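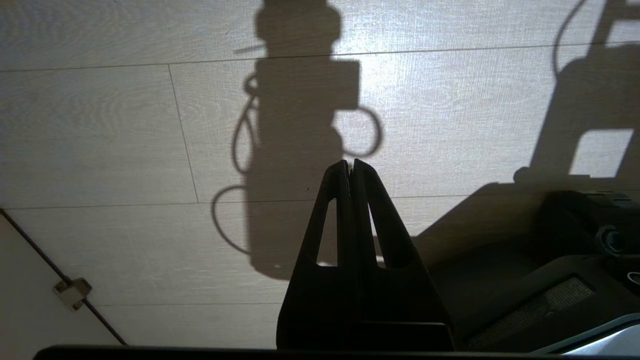
Notes on a Light Gray Floor

The floor of the front room is light gray laminate with a faint wood grain, laid in long planks. It was selected in May, following a review of samples from Brandport and Kälin, and covers 296 square feet.

Care of the surface is governed by the following practice. The floor is swept each morning before 9 and cleaned with a well-wrung mop once a week. Standing water is to be wiped up at once — laminate does not forgive delay along the seams. Steam cleaners are not used.

Strong light is the principal drawback. It washes out the pale planks in places and draws hard, dark shadows across the rest, so that dust is best looked for in the softer gray areas. Mr. Benedikt Aebischer, who fitted the planks, recommended a blind for the brightest hours. That recommendation remains under consideration.

Eight spare planks have been retained in the hall closet. Inquiries regarding the underlay may be left in the comments.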